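Home | Ask | Browse topics | Kitchen & Table | My answers | Sign in

Kitchen & Table > Small kitchens

Where do you put everything when the mini oven takes up half the table?

Posted by Lorenz Hollenstein, 22 Apr 2025

Hello all, I hope this is the right section. We moved into a smaller flat in the winter and the kitchen has very little worktop, so nearly everything happens on one white table pushed up near the wall. Cooking, lunch, my daughter's play food, the post, the lot. On one end of it we've got a toaster oven, a Drosteck, which my sister passed on to us when she had her kitchen redone. I love it (it does a lovely tray of roast carrots and I've hardly touched the big oven) but it is a great lump of a thing and it has eaten the whole right-hand side of the table.

What happens is that everything else ends up scattered over what's left. The colander lives there because it won't fit in the cupboard under the sink. Somebody gets the ketchup out and it stays out. There's usually a plate or a bowl with something in it, and then there are the little toy strawberries, which I find everywhere, including once in my slipper. 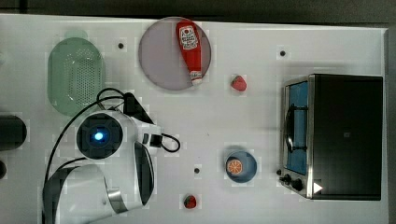 I've tried putting it all on a tray, but the tray is as big as the space, so I was only moving the muddle about in one go. I've also looked at one of those frames that stands over the oven so you can use the space above it, the Tuvis one, but I'm nervous about heat and I don't know whether you're meant to put anything over the top of an oven like that. The booklet went missing long before it came to me. My wife would like the table clear enough for two people to eat at without shuffling things round first, and I'd like to keep the oven out because I know full well that if it goes in a cupboard I'll never lift it out again.

So, has anybody got a set-up like this that works? I'm not after buying a lot of new furniture, and we rent, so I can't go drilling into the tiles. Any ideas very gratefully received, and thank you for reading all this!

3 answers

Lawal Oyelaran

Oh, I feel for you, we had the very same trouble in our old place and it drove us both up the wall for a good year before we sorted it. Let me tell you what we did, and you can take whatever bits of it suit you.

First of all, please don't stand things on top of the oven, and don't buy the frame until you've found out how much space yours needs above and behind it. They vary a lot. Makers usually put their booklets online, so look for a plate on the back or underneath with the model number and search for that. Ours wanted 12 cm clear at the back and more on top, and we'd had it shoved right against the wall with a bread bag sitting on it, which makes me go cold to think of now. And do check the door side while you're at it. You want enough table in front of the door to put a hot tray down, on a mat or a board, without having to sweep a bowl out of the way with your elbow. I'd treat that strip as belonging to the oven and keep it bare, always, even when the oven's off.

Then I'd go through what's on the table and ask where each thing gets used. A colander is a sink thing, really. We hang ours on an over-door hook on the inside of the cupboard (no drilling, it just slips over the top of the door) and if yours is one of the oval ones it ought to hang fairly flat. Have a measure first, because our pipes were in the way on one side and we had to swap doors. If it won't go there, try it upside down on top of the fridge with the tea towels tucked inside.

Sauces go back in the fridge door, and the trick with that, in our house anyway, was making room for them. We had 9 jars of chutney in there, most of them with a scraping left in the bottom. Once those had gone the ketchup had a proper slot and people did start putting it back. Mostly!

As for the play food, give it a home lower down than the table. We've a canvas box from Akande on the floor by the table leg and my two tip everything into it before tea. They're much better at it when they can reach the box themselves. I'd keep it well over at the other end from the oven, too, so there's no reason for small hands to be up at that side. And keep the toy fruit and the real fruit in separate bowls, or you'll have a visitor biting into one. My uncle did.

Let me know how you get on, I'd love to hear whether the hook fits.

mags_in_the_annexe

Get a trolley. Ours is a Taltano, three shelves, on wheels, oven stays on the table and everything else goes on the trolley and gets wheeled beside the fridge. Check the width first, I didn't, and had to send one back.

pipkin3000

Could you turn the oven? If it's sitting with its door facing along the table you lose all the bit in front of it whenever you're cooking. We moved ours so the door faces the room instead, and we got a decent stretch of table back. You do need a deep enough table, mind, and the flex has to reach without trailing across anything. I can't say whether it would work with yours.

I agree with Lawal about keeping the top clear. Mine gets far too hot to rest a hand on.

Comment from Lorenz Hollenstein

Thank you all so much, this is really kind. I've found the model number (it was underneath, I had to get my wife to hold the thing up while I read it out) and I'll look up the gaps this evening. The frame is off the list for now. I like the sound of the hook, and I'm going to clear out the fridge door at the weekend, where I suspect we have a mustard situation rather like your chutney. The trolley might have to wait until May, but I've measured beside the fridge and there's room for a narrow one. I'll try turning the oven as well once I've had a look at where the flex goes.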